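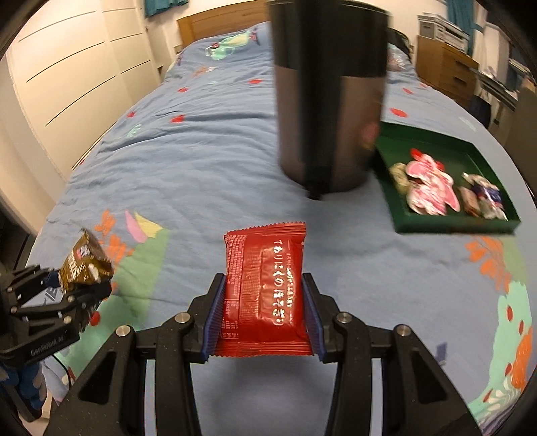 Snack sorting on the bed, red packet in the gripper

2 min read
Print | E-mail

Can a machine do your chores yet?

zoipappas
Starting this one because my brother Sotiris and I argued through an entire dinner about it. He says we'll have something that tidies a bedroom before his kid is out of middle school. I say no way. Look at what's in that picture: a red snack packet between two fingers, wrapped candies on a tray, and all of it on a wrinkly duvet. That's a five-year-old's job and I still wouldn't bet on a machine doing it alone.

siyabonga_m
I'd bet on it, a small amount anyway. Two ridged pads pinching a packet is a pretty good way to pick up a packet! The grip has been fine for years. What kills you is deciding where stuff goes. Does the candy live on the tray or in a drawer? My own kids can't answer that.

Orvokki T
Disagree about the grip. I pack orders at Rondau and we had an arm on trial in May. Boxes, great. Anything in a pouch, forget it. It dropped 47 in one shift and I picked up every single one. Shiny film slides, and then the seam catches on the next pouch and you've got two.

siyabonga_m
Was that suction or fingers? Big difference.

Orvokki T
Suction. OK, fair. But they told us fingers would be slower, and slow was the other complaint.

evanthia.s
Soft surfaces are the part I worry about. Put a candy on a table and it stays put. Put it on a comforter and it rolls into a fold the second you press down next to it (ask me how I know, I eat in bed). And with red dots and orange leaves all over the fabric, I'd lose a small wrapper in there myself.

zoipappas
THANK you. Also who is paying for this? The Loston quote Sotiris showed me was $2,823 for one arm, no base, and it can't leave the table it's bolted to.

sotiris_p
I'm right here, Zoi. That was a hobby arm, I said so at the time. And you said the same thing about robot vacuums and now you own one.

zoipappas
It's stuck under the dresser as we speak.

Orvokki T
Does anyone have one of these doing a real job at home, every day, with no person standing over it? I'd change my mind for that. Laundry, dishes, candy, I don't care which.

evanthia.s
Not me. My neighbor has a Gilano that folds towels. 14 minutes for one towel last time I was over there.

siyabonga_m
14 minutes while you're doing something else is still free towels though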